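The Flower Shop in Kokimville

So my aunt left me a flower shop. Not a good one, either! It was in Kokimville, 79 miles from anywhere with a decent sandwich, and it came with two broken coolers and a customer list written on the backs of seed packets. I figured I'd sell the place by July and go home.

Then the phone rang on my first morning, and a woman with a very small voice asked for "the usual, for Vergara Street." I had no idea what the usual was. I said sure, of course, and wrote it down like I knew.

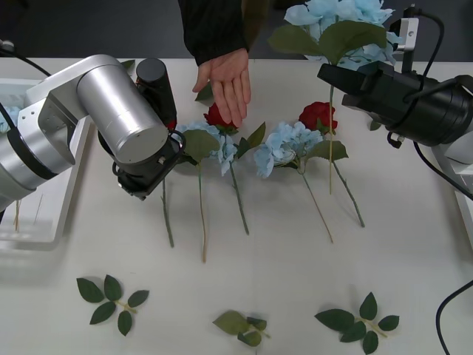
The Usual

I dug through seed packets until lunch (there were 247 of them, and my aunt wrote like a spider falling downstairs). Finally I found it. Vergara Street, number 4, silk flowers only, leave on the step, don't knock.

Silk! She'd been selling that woman fake flowers for years, and apparently they were both fine with it.

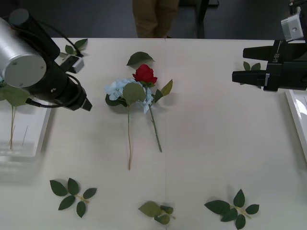 I drove over in the old Gunex van, which only turned left without complaining, and set the bunch on the step. I didn't knock. I did stand there way too long, though — long enough for the curtain to move.

"You're late," said the small voice through the mail slot. "She always came at two."

I said I was sorry, and that my aunt had passed. The slot stayed open.

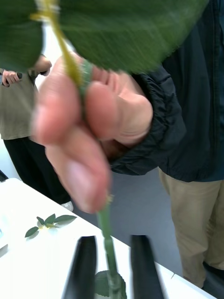
"I know she did," the voice said. "They're for her. Could you take them up the hill for me? My knees won't do it."

So I drove up the hill, the long way, all left turns.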